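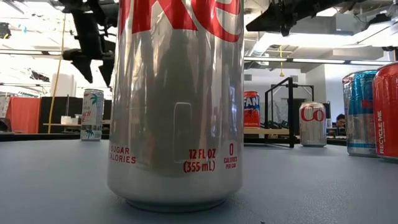 Bullix Laltell small drinks fridge: my review after one summer

I bought the Bullix Laltell in July, when our kitchen fridge was full of food and there was no more place for drinks. We are four persons at home and my sister comes often with her children. Every evening the same problem: someone wants something cold, and the only cold thing is milk. So I decided to look for a small fridge that can stand in the corridor between the kitchen and the living room.

I compared it with two others before I paid. The first was from Brandside. It was cheaper, but the door opened only to one side and this was the wrong side for our corridor. The second was a Queiroz, a very beautiful one with a dark glass door, but I saw it working in a shop and it was too loud for me. The Bullix was in the middle for the price, and the shop offered to bring it up to our floor. I must admit that this helped me to decide.

Delivery and first day

The seller was Dwayne Quintanilla, who has a small shop for household machines near the station. He told me to let the fridge stand upright overnight before I put it in the wall socket. The instructions say 2 hours only. I followed his advice and waited until the next morning at 9, as I was not in a hurry.

In the box there are three shelves made of wire, a small drip tray, a key and a booklet. The booklet is written in very small letters and the English part is not well translated, I can say this as someone who also makes mistakes. The drawing for changing the door side is correct, however, and I did it with one screwdriver in 15 minutes. You need to be careful with the little plastic cap on the upper hinge. Mine fell behind the skirting board and I had to get it out with a knitting needle.

How cold it becomes

It is good at this. If I put warm drinks inside after lunch, they are properly cold for dinner. The lowest shelf is colder than the highest one, and you feel the difference in your hand. I keep water and beer below, and juice for the children above. The dial has no degrees, only a line which goes from thin to thick. I would prefer real numbers. I leave it a little after the middle and I don't touch it any more.

On very hot days there was some water on the outside of the glass in the morning. I wiped it with a cloth. It did not come to the floor, so for me it is a small thing.

Shelves and what fits

My biggest complaint is about the shelves. They can be moved up and down, but the steps between the positions are too large. Either you have much empty air above the cans, or the shelf does not go in. Short cans can stand in two layers if you are patient. For the tall ones you must choose the higher position, and then you lose one shelf completely. Big bottles of water must lie down, and they roll when you open the door quickly.
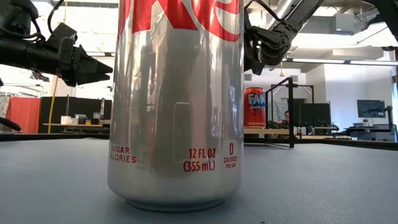 Silver Diet Coke can standing upright.

My solution was to cut a piece of the soft mat that is sold for drawers and put it on the lowest shelf. Since then the bottles stay where they are, and also the cans stand straighter, as the wires are quite far from each other and a narrow bottom tips over easily. I think Bullix could put such a mat in the box. It would cost them almost nothing.

The door has no pockets, only flat glass. At first I was disappointed, later I found it practical, because the door stays light and closes softly. The lock works well. My nephew tried for a long time to open it and he gave up.

The noise

In the corridor I hear it only at night. It makes a low hum, then a click, then it is quiet for a while. With the bedroom door closed I don't hear anything. I would not put it in a room where somebody sleeps, though. My sister would not agree with me, she has slept on our sofa next to it and she says it did not disturb her.

Cleaning

The shelves go out easily and can be washed in the sink. The rubber around the door has a deep fold where crumbs and sugar collect, and for this I use an old toothbrush. Under the fridge there is not enough space for the vacuum cleaner. You have to pull it forward, and the front feet leave marks on a soft floor, so I glued felt under them.

I spilled lemonade inside one time and the drip tray was too small for it. The plastic did not keep the colour or the smell.
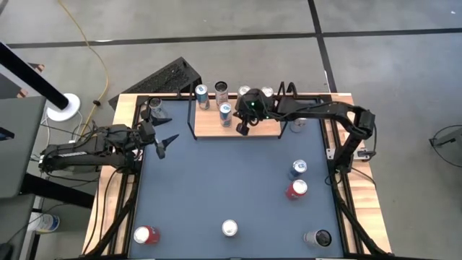

Price and guarantee

I paid 40 pounds more than for the Brandside, with delivery included. The guarantee is for two years, and you must keep the paper receipt, an e-mail is not accepted. I have put mine in the booklet. For the light inside you can order a spare one, but I did not need it until now.

Would I buy it again?

Yes, for a corridor or a kitchen. If you drink mostly from big bottles, please measure first, as the depth is less than it looks in the shop. I will write again here if something changes in the winter, when I plan to switch it off and use it only for holidays.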